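Section 4. Checking the grip in the simulator

Do this section before you power the real arm. You need the Mudeo arm model from Section 3 and the Unia kitchen file on the workshop's shared drive. Use the copy dated 11th April. Older copies have the counter at the wrong height.

1. Start the simulator and load the kitchen file.
2. Load the arm model and set the base offset to 52 cm.
3. Set the closing force to 20 N.
4. Run the script board_lift. It pauses when the board is up.

Note: If the arm folds back on itself at start, joint 2 has the wrong sign. Go back to step 13 of Section 3.
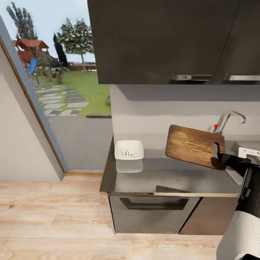

Grip force is the setting most builders get wrong on the first try. Too low and the board turns in the fingers; too high and the simulator pushes the fingers through it. At the pause, look at where the fingers meet the wood. They should clamp the lower right part of the board, with the board tilted in front of the faucet. Orbit the view and check for a gap between the board and the chrome, then do the same for the bowl on the left side of the counter.

5. If the fingers sink into the board, lower the force to 14 N and run the script again.
6. Save the joint values as board_hold. Section 5 loads them by that name.

Caution: Do not copy the simulator speed to the real arm. Printed fingers crack at that speed. Ajith Suvarna has the spare finger files.

Caution: Keep the stop button within reach whenever the motor supply is on.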